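Student robotics club: how do we get cleaner demos for a "put it in the cup" task?

Asked by maksymiv_club in Robotics > School and student projects

Hi all! I help run an after-school robotics club and we've gone completely down the rabbit hole with learning from demonstration this term. The kids wear a gripper on each hand, do a tabletop task over and over, and we train a small policy on the recordings. They LOVE it. We have 17 students and there's a line for the grippers every single session.

Our task for the Raltau student challenge is the cup task: pick an object up off the table, stand it in a pen cup, let go, back off. The mesh cup is one of those wire desk ones, and the lollipop is the object everybody wants to do (big round head, thin stick, much harder than it sounds).
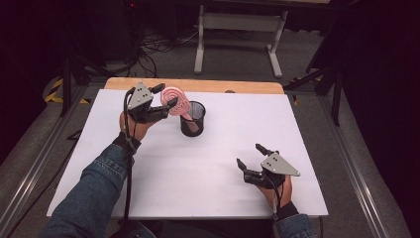 We have 1,003 demos recorded so far and the rules let us submit up to 2,000. The policy does great on the approach and then gets weird right over the cup. It hovers, dips, comes back up, hovers again. Sometimes it lets go too high and the stick bounces off the rim.

What I'd like to know:

Should both hands be recorded even if one of them isn't doing anything? Right now we always wear both.

Is it bad that every kid does it at a different speed? Some of them are so careful it's painful to watch, and some just fling it in there.

Would you move the cup between demos or leave it in one spot? We've been leaving it alone so far.

Training runs on one desktop with the Amau starter code, nothing fancy. Thanks in advance, this has been the most fun I've had with a club in years!

3 answers

Answer from rotov_bench (marked as helpful)

What a great project, and you're closer than you think. The hovering is a classic. If your demonstrators pause over the cup to line up the stick, the policy sees a bunch of frames that look nearly the same, where sometimes the right move is "stay put" and sometimes it's "go down." So it learns to dither. We had exactly this with markers in a mug and I was ready to blame the network for two weeks.

Things that fixed it for us:

Trim or throw out demos with long pauses. Go through them at double speed with the students, they get really good at spotting the bad ones. We cut a big chunk of our set and the success rate went UP.

Agree on a style. Everyone comes in from the same height, tilts the stick the same way, lowers until the end touches the bottom of the cup, then opens. Put it on a whiteboard. Speed can vary a little, but the flingers and the super careful kids should meet somewhere in the middle.

Open the fingers all the way at the end and pull straight back before stopping the recording. If the demo ends right at release, the policy never learns to leave, and you get that thing where it knocks the cup over on the way out.

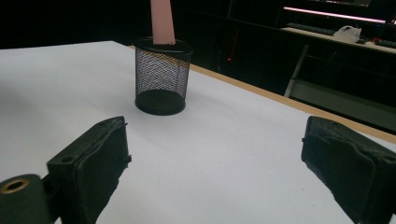
On moving the cup: yes, please move it! Start with 5 positions marked in pencil, and rotate through them. Leaving it in one spot means the policy can more or less memorize the arm path and ignore the cup. You may see your numbers drop at first and that's fine, stick with it.

On both hands: keep recording both if your final robot has two arms. Just pick a resting pose for the idle hand and have everybody use it. A wandering idle hand is noise the policy will happily copy.

Also look at the footage from the gripper's own camera and ask whether YOU could do the task from it. If the object hides the cup opening right when you need to see it, change the angle of approach. Black cups show up nicely against a white table, so you've got that going for you.

Answer from tinkermom_5

More data!! We did a similar thing with blocks and it only started working when we had tons. Go for the full 2,000. Snacks help too.

Answer from gearshed

Agree with the first answer, not so sure about the second. I'd fix the style before recording another thousand of anything.

One thing to add: check how squishy your finger pads are and whether they're worn. Ours got ragged and the stick would rotate in the grip partway over, so the student would twist their wrist to correct, and every kid corrected differently. New pads plus a rule about where on the candy to grab made our demos way more alike. Cheap fix, took a lunch period.

If your challenge lets you swap objects, train on a couple of easy ones first. A fat marker is very forgiving. Then mix the lollipops back in.

Comment from maksymiv_club

Thank you, this is awesome! We watched a batch of demos this afternoon and wow, the pauses are everywhere once you know to look. Pencil marks are going on the table next session. I'll post again in July after the Raltau round.

Comment from rotov_bench

Please do! And keep the rejects in a separate folder, they make a nice lesson later.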